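The Small Kitchen Box: A Gallery

Posted 20 Mar 2021

I should say up front that I don't believe half of what gets claimed for play kitchens. The leaflet that came with ours promised early math, table manners and "a lifelong friendship with vegetables." My nephew has owned toy vegetables since July and still won't sit in the same room as a green bean.

So this page is mostly a record of what's in the box, who got it where, and whether I think it was worth the money. Fotis Petridis asked for it after he picked up a similar lot at the Flirnilside swap and wanted to know what to keep. I told him to keep the tray and be suspicious of the rest. He didn't like that answer, so he gets the long version.

The trays come first. Sowa sells them as "serving stations," a big name for a flat thing with sides. I paid 6 dollars for mine secondhand and wouldn't have paid 13 new. Still, a tray is the one piece that gets used every single time, because kids like to carry things and then put them down somewhere they shouldn't.

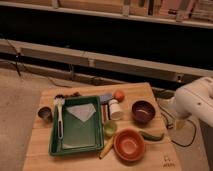 Napkins are another matter. Every set seems to include one, and every seller talks about folding as if it were a trade. I fold ours to a point when I lay things out, mainly because I was taught to and can't stop. A four-year-old will wipe a tomato with it, wear it as a hat and lose it. If yours is missing, use a handkerchief and save yourself the shipping.

The tomato has outlasted everything else, and I can't explain it. It's the one food that looks like what it's supposed to be from across the room. Some of the smaller brown pieces could be dates, or mushrooms, or something the dog would regret. We call them dates. Fotis says figs.

Bowls and cups I'm less grumpy about. Ours don't match, and I've come to distrust sets that do. Trumotell wants you to buy all their bowls in one color so that you'll come back to replace the one that goes missing. Get odd ones. The metal cup gets picked first by every child who visits, I assume for the noise.

A white bottle with a cap can be milk, salt, medicine or shampoo depending on who's cooking. I'd call that decent value. I have seen a listing for a "complete pantry" with a bottle for each of those, and I closed the tab.

As for the ladle, it's too long for nearly everything and it's the piece they fight over. The advice online is to buy a second one. I tried that, and they fought over the first one.

Next gallery will be the wooden bread, if I can find the other 3 slices. Fotis, the swap table lot is fine. Don't pay for the napkin.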